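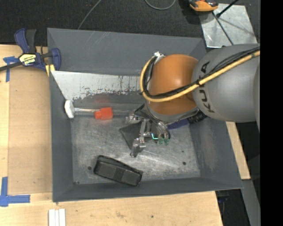
The Flanport sloped bin, hammer included for morale (hammer not included).

Flanport Sloped Metal Bin, large, gray
Rating: 3.5 out of 5
Price paid: $282, plus a delivery charge I have chosen to forget

I did not set out to have opinions about a metal bin. We needed something to throw hand tools into, the plastic tub had split down one corner, and Yolanda Ayala in our shop had seen the Flanport in the Cemcombe catalog under "Heavy Storage," a page with very little competition. Six months later I have opinions.

The slopes are the selling point. The walls lean outward, so whatever you drop in slides down to the floor and stays where a hand can get at it. With a hammer this works beautifully. With a handful of small drill bits it works a little too well, and you will spend part of your morning on your toes with your head in a bin. Get a tray for the small stuff.

Now the finish. The catalog called it "durable." The floor is scratched bare metal, shiniest toward the middle, with long pale streaks across it. I don't mind that at all. A tool bin with a perfect floor belongs to someone who doesn't own tools. The right wall has a brownish worn patch, and I can live with that too.

The pale sloped panel along the back is another matter. Its bottom edge has gone ragged, with dark flaking patches and thin drip marks that give it the look of a bathroom ceiling in a cheap rental. I wrote to Flanport and got a polite answer telling me the marks were "cosmetic," a word companies only use about things you have to look at.

Noise: considerable. Drop a wrench in from waist height and everyone in the building learns you have finished with the wrench. Siamak Kiani tried lining the floor with a rubber mat, and for two days we had peace. Then the mat started riding up the slope and swallowing screwdrivers, and out it went.

I looked at the Onholm before buying. It costs less and has straight sides, and the one at the Correa showroom flexed when I leaned on it. The Flanport doesn't flex. It weighs 30 pounds empty and has the personality of a curb.

Would I buy it again? Yes, grumbling, and I'd ask for a discount on the back panel.

Good: solid, easy to reach into, slopes do their job
Bad: loud, hard on small parts, back panel is flaking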